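Cahier d'atelier, vendredi 21 mars 2025

Application mobile Prirura, client de messagerie, build 108

Repris le portage là où Jessie Kerr l'avait laissé. La liste des conversations s'affiche, le défilement saccade encore dès qu'il y a des vignettes. Passé le cache à 1000 entrées : mieux sur le Rikell, aucun changement sur le Damari.

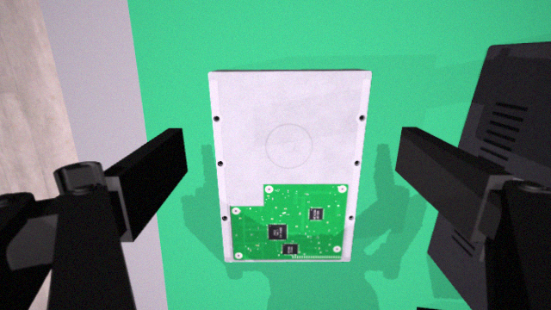 Notifications

Sept envois de test, tous reçus appli ouverte. En arrière-plan, deux arrivent en retard sur le Damari. L'économie d'énergie du téléphone est peut-être en cause, à revoir avec le réglage désactivé. Le badge ne se remet pas à zéro après lecture, ticket ouvert.

Connexion

Le jeton expire au bout de 7 jours et l'appli renvoie à l'accueil sans message. Ajouté un écran de reconnexion, texte provisoire.

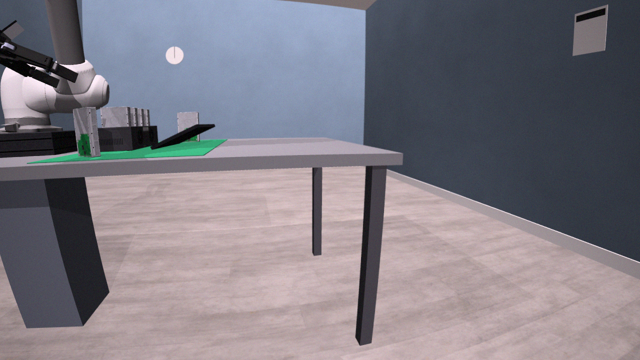 Côté serveur, Mackay garde l'ancienne session active en parallèle, donc les brouillons se dédoublent. Contourné en forçant la déconnexion. Pas propre, à reprendre avant la bêta de mai.

Reste à faire : mode paysage, traductions, icône en haute définition. Jessie garde le Rikell jusqu'à mardi.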